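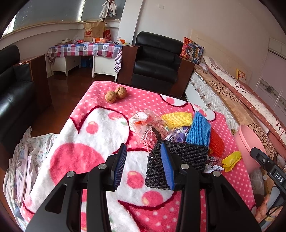

Obinna Ogundipe wrote in to ask whether the Rorton 24 is bright enough for a movie like a gloomy old noir, where half the picture is shadow and hats. Short answer: yes, if you close the curtains.

Rorton 24 Home Movie Projector
Price: $282, screen not included

I've had one going at my place since October, and I love it (my TV is sulking). I throw mine at a plain wall from the back of the room and get a picture that makes car chases feel like car chases again! Blacks are a little gray in daylight, so save the vampire stuff for after dark.

The speaker is fine for comedies. For anything with a big score I plug in my old Brinkmann, and Vittoria Marras swears by the Naston bar, which we also carry for $50.

What you get: projector, remote, power cord, 15-foot HDMI cable. The remote takes two AAA batteries, not in the box, sorry.

Ships from our Cudstead store. Ceiling mount sold separately, and the black one is back in stock March 2025.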